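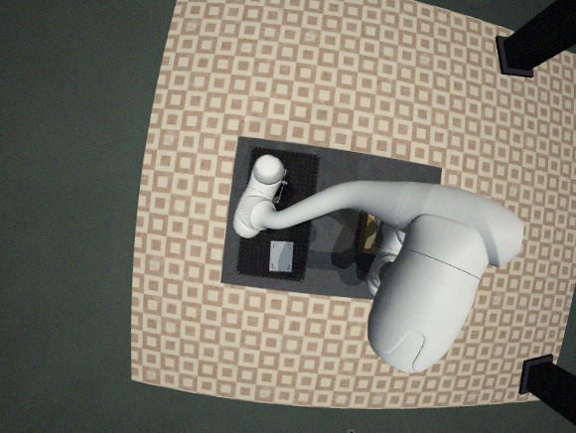 From: Ravindran Pai
To: tile-and-floor list
Date: 30th March
Subject: Re: Hollow spots under bathroom tile after heating was switched on

Domnica Vasiliu wrote:
> We had the upstairs bathroom floor retiled in July over an electric
> heating mat. Since we started using the heat, 4 tiles near the door
> sound hollow when tapped. The grout between two of them has a hairline
> crack. The installer (Tănase) says it is normal and wants to inject
> resin. Should I agree, or ask for the tiles to come up?

Domnica,

A hollow sound alone does not prove a failed bond. It can also come from a gap under the board or from thin coverage at one corner. The grout crack matters more. It means something is moving.

Before you agree to anything, check three points.

First, the perimeter joint. Pull the door strip and look for a gap between the tile and the threshold. It should be filled with flexible sealant or left open under the trim. If it is packed with hard grout, the floor has no room to expand, and resin will not change that.

Second, the subfloor. You did not say what is under the mat. On plywood I would expect a separation membrane or a cement board, screwed and bedded. Ask Tănase which one was used and get the answer in writing.

Third, the thermostat. A floor probe set too high, or a fast warm-up from cold, puts stress on the adhesive. Turn it down and raise it in steps of 2 degrees a day.

Resin injection is acceptable for a tile that is sound at the edges and hollow in the middle. Near a heating cable I would not allow drilling without the layout drawing — one nicked cable and the whole floor comes up.

Dalibor Pešek posted a similar case to this list last winter. His turned out to be the threshold joint. The thread is in the archive under "door strip."

Ravindran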